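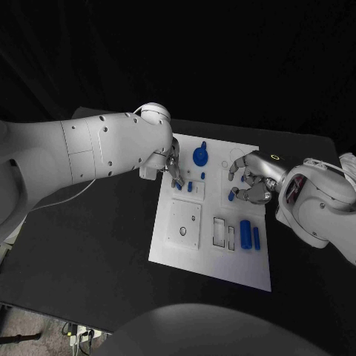 1 min read

Stusow Hearing Loop Kit for Council Chambers

Urkthorpe council bought this kit after residents at a planning meeting complained that they couldn't follow the debate from the back rows. We borrowed one for the January sitting. The maker, Bezerra, says it covers a room of 100 seats. I would treat that as a best case.

In the box: loop amplifier, 122 feet of flat copper tape, 4 gooseneck microphones, wall bracket, and a sign for the door. Price is $747 before tax. Installation is extra, and the quote we saw for it was vague.

Speech came through clearly in the front half of the room. Near the public gallery it thinned out, and Lindalva Moura, who wears two hearing aids, lost most of what the chair said during the vote. Bezerra blames steel in the floor. Maybe so - but plenty of older town halls have steel in the floor, and the brochure doesn't mention it.

The microphones are good. The mute buttons are stiff and click loudly enough to be picked up by the next mic along.

Warranty: two years on the amplifier, one on everything else. The tape isn't covered once it's been stuck down.

Ask for a site test before you sign anything, and get the result in writing.

Reviewed by Fedir Holovko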